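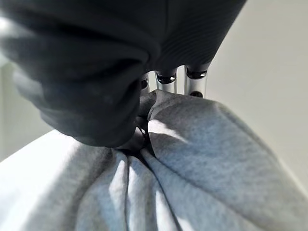

Plindness Textile Services
Automation Working Group
Minutes of the September meeting, Plemthorpe site, upstairs meeting room
Start 1:30 p.m., Tuesday

Chair: Kalkidan Gebremichael (Process Engineering)
Present: Sorting Floor, Maintenance, Purchasing, Safety, IT. Ostent joined by phone for items 3 through 6 (application engineer and account manager).
Apologies: Finance. Written comments received and read under item 7.

1. Minutes of the previous meeting

Accepted with one correction. Under item 4, "cycle time excludes regrasp" should read "cycle time includes regrasp." Maintenance asked that the corrected version replace the old one on the shared drive, as the old wording was quoted in an email to Ostent.

2. Actions carried forward

2.1 Compressed air survey at cell 2. Closed. The Ostent kit under review is fully electric and needs no air. The survey report is kept for the baler project.

2.2 Sample bins for the trial. Closed. Sorting Floor supplied mixed knitwear from normal intake: sweatshirts, fleece, ribbed cardigans and jogging bottoms. No items were picked out or cleaned up beforehand.

2.3 Network drop for the cell controller. Open. Cable is in but the port has not been patched. IT to complete.

2.4 Quote for a second set of finger tips. Open. See item 6.

3. Ostent garment singulation kit: trial results

The chair summarized the scope. The kit under review consists of a three-finger electric gripper, a wrist camera, the arm adapter plate, a controller and the grasp planning software, which is sold under the name Mao. The arm is ours. The task is to lift one garment from a small pile on the work surface, hold it clear, and release it onto the infeed belt of the scanner.

Total attempts logged: 1,946. Single garment delivered to the belt: 1,591. The remainder were empty lifts, double picks, drops before the belt and operator stops.

Sorting Floor asked whether an attempt that picked two garments and then shed one in transit was logged as a success. Ostent confirmed that it was, provided one garment reached the belt and the other fell back inside the pick area. Sorting Floor does not agree with this rule. On the manual line a shed garment is a handling fault regardless of where it lands. The meeting agreed that the log should be recounted under the floor's own rule before any figure goes to Finance. The number above stands in the minutes only as Ostent's count.

Maintenance asked for the failures to be split by cause. Ostent has the data but the export groups double picks and drops under one code. They will send the raw log.

4. Double picks on knitwear

This item took up most of the meeting.

4.1 Double picks were concentrated in piles where a ribbed section of one garment lay over a soft, napped surface of another. The fingers close at the junction and compress both. Once both fabrics are pinched, motor current does not separate one layer from two, as thick fleece alone gives a similar reading to two thinner knits.

4.2 Ostent described the current detection method. The wrist camera takes a view after closing and the software looks for a change in shade or texture across the grasp. Where a dark garment is held against a light one the contrast is strong. Where both are a similar gray, detection is weak. Ostent would not give a figure for the gray-on-gray case, as too few piles of that kind were run.

4.3 The chair noted that a dark garment folded over the fingers can also block much of the camera's view, so strong contrast does not by itself make the check dependable. Ostent accepted this. Their suggested measure is a short lift and a second view with the garment hanging. This adds time to each cycle. No measured value was available.

4.4 Sorting Floor asked if weighing would be simpler. A load cell under the pick surface was discussed. Garment weights in mixed intake overlap too widely for a fixed limit, although a very heavy lift could still be flagged. Purchasing pointed out that a load cell was not in the original quote. Left open for Maintenance to cost.

4.5 The floor supervisor repeated that double picks are more costly than empty lifts. An empty lift loses one cycle. Two garments on the scanner belt give a single wrong grade, and this is normally found only at baling.

5. Lighting and camera

5.1 Cell 2 takes strong daylight from one side. Bright streaks on light fabric and near-white areas on the work surface were reported in the trial notes. Ostent's software uses fixed exposure. They recommend blocking the daylight and fitting diffuse lamps.

5.2 Maintenance can fit a blind. Safety wants it confirmed that the blind does not obstruct the emergency exit sign.

5.3 The white work surface was questioned. A mid-tone matte surface would reduce glare but may make gray garments harder to find. Ostent has used blue and green surfaces elsewhere and has no objection to either. The floor has a preference for green, as blue intake is common. Agreed to try green.

5.4 Lint on the camera window. The window was wiped at the start of each shift during the trial. Sorting Floor wants this written into the daily check if the kit is adopted — otherwise it will depend on who is on shift.

6. Gripper condition and spares

6.1 Maintenance inspected the gripper after the trial. The finger shafts showed no visible wear. Fibers had collected at the joints of two fingers and were removed with tweezers. No effect on closing force was measured, but Maintenance expects a buildup over longer runs and asked for a cleaning interval. The Ostent manual gives none for textile work.

6.2 Ostent offered a fabric sleeve for the joints. Maintenance is not in favor. A sleeve that traps lint is worse than an open joint that can be brushed out. Ostent to supply one sleeve for bench testing at no charge.

6.3 Fingers can be replaced one at a time on site. The gripper must be calibrated after replacement, using a supplied gauge block. The gauge block was missing from the trial case and Ostent will send one.

6.4 Grip force was set at 70 percent of the rated maximum for the whole trial. Sorting Floor found no pulled threads on fleece. Some loose-knit cardigans showed snags, but it was not possible to say if these were present at intake. Agreed that loose knits will be checked before loading in the next run.

6.5 Purchasing asked for finger tips to be priced as a set of three and also singly. The account manager said the single price is not normally published but will be included.

7. Commercial terms

Ostent left the call before this item.

7.1 Purchasing set out the two options on offer. Option A is outright purchase with Mao licensed by the year. Option B is a monthly rental covering hardware, license and remote support, with a minimum term of 3 years. Arm maintenance is excluded under both.

7.2 Finance comments, read by the chair: Option B is easier to approve but the early exit clause is not acceptable as drafted. Finance also wants to know what happens to the gripper if the license lapses. Purchasing has asked this once and received a general answer. It should be put in writing as a direct question: will the gripper open and close under our own controller with no Mao license in place?

7.3 IT raised data ownership. Under the draft terms Ostent may keep camera images from the cell to improve the software. IT has no objection to images of garments. The camera can also see parts of the cell and, with the arm raised, possibly the walkway. IT wants either a masked view or deletion on request. The chair asked for the clause to be redrafted before any order.

7.4 No recommendation was made on Option A or B.

8. Safety

8.1 The risk assessment for the trial covered supervised running only. Unattended running needs a new assessment.

8.2 Safety noted two occasions on which an operator reached into the pick area to straighten the pile with the cell paused but not stopped. Both were recorded at the time and no one was hurt. The pause function does not remove drive power. The label on the pendant is to be changed to say so, and the gate interlock is to be wired to stop instead of pause before the next run.

9. Decision

The kit is not accepted and not rejected. A second trial run is approved on the following conditions: green work surface and blind fitted, interlock changed, second camera view enabled, and success counted by the Sorting Floor rule. Intake to include a deliberate share of gray-on-gray piles, prepared by Sorting Floor and not disclosed to Ostent in advance.

Maintenance asked for its reservation to be recorded. In its view the joint lint question needs a longer run than the one proposed. The chair will ask Ostent to extend the loan.

10. Actions

Sorting Floor — recount the trial log under the floor rule; prepare gray-on-gray piles; check loose knits before loading.
Maintenance — blind, green surface, interlock; cost a load cell; bench test the joint sleeve.
IT — patch the network port; send wording on camera images to Purchasing.
Purchasing — written question on license lapse; revised exit clause; finger tip prices.
Safety — pendant label; exit sign check; outline of an assessment for unattended running.
Ostent — raw log with separate failure codes; gauge block; sleeve; cleaning interval for textile use; measured time for the second view.
K. Gebremichael — loan extension.

11. Any other business

The scanner belt at cell 2 is tracking to the left again. Maintenance is aware. Unrelated to the trial.

Meeting closed 3:20 p.m. Next meeting to be set when the raw log has been received.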